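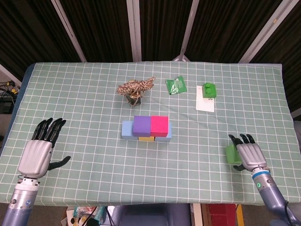

Figure 7.1 Two arms, one table, and a short stack of foam blocks.

Chapter 7
The Second Row

By now you have arms that move when asked and, on most days, stop when asked. You have bolted them down, argued with the wiring, and cleared Chapter 6 with your eyebrows intact. It is time to make the thing do some work, and the work is stacking blocks.

Readers of the first edition wrote in to complain about this. They had spent a winter and a good part of their savings on a pair of arms, and they wanted to fold shirts. You are welcome to try a shirt. The shirt will win, and you will come back to this page in a worse mood.

Blocks are a fair opponent. Foam ones are light, they forgive a clumsy squeeze, and when they fall off the table they don't wake the household. They also have flat faces and square corners, so when one ends up crooked there is no pleading that it was that shape to begin with.

The task in this chapter is a wall with a second story. Three cubes go side by side in a row: pale blue, yellow, pale blue. Two more, one purple and one a loud pinkish red, go on top. Each upper cube sits across a seam, half on one neighbor and half on the next, the way a bricklayer would do it. A small child can manage this while eating a cracker. At Trellcombe, the shared workshop where most of this book was written, our first working version took 2,000 lines of code and the month of April.

Why straddle the seam? A cube set squarely on another cube tests whether your arm can find one spot. A cube set across two tests the row beneath it as well. If there is a gap in the bottom row, or one block stands a little proud of the others, the top cube will rock. Small mistakes made early get carried upstairs, and you will spend this chapter learning to catch them on the ground floor. 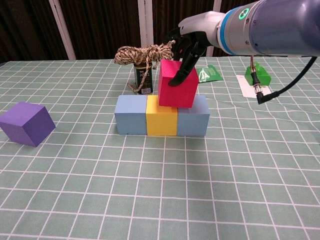 The order of the upper cubes matters more than it seems to. The first one down has all the room in the world. The second has to slide in next to a neighbor, and your fingers take up space that the cube does not. In Section 7.3 we will work out how much clearance a finger needs on each side, and in Section 7.4 we will find that we forgot to allow for the finger opening again. This is known as the Drulldale nudge, after the club whose members knocked over 40 walls before one of them thought to measure an open hand.

You will also need to decide how tidy your table should be. A bare table is a fine place to begin and a terrible place to stop. Leave a little clutter at the back – a bit of rope, a scrap of paper, whatever has drifted there – and see whether your program still knows a block when it meets one. Ours once spent an evening reaching for a coil of rope with what I can only call affection.

Before you go on, check the following.

Your arms pass the home position test from Chapter 6, twice in a row, with no one leaning on the table.
Your emergency stop works, and you can reach it while sitting down.
Your cloth is flat. A printed grid is handy for judging distance by eye, but a wrinkle in it will tip a foam cube.
You have a spare cube of each color. They roll under things.

Section 7.1 begins with the bottom row, placed by hand, so that you have only the arm to blame for what happens next. Section 7.2 hands the bottom row over to the arm as well.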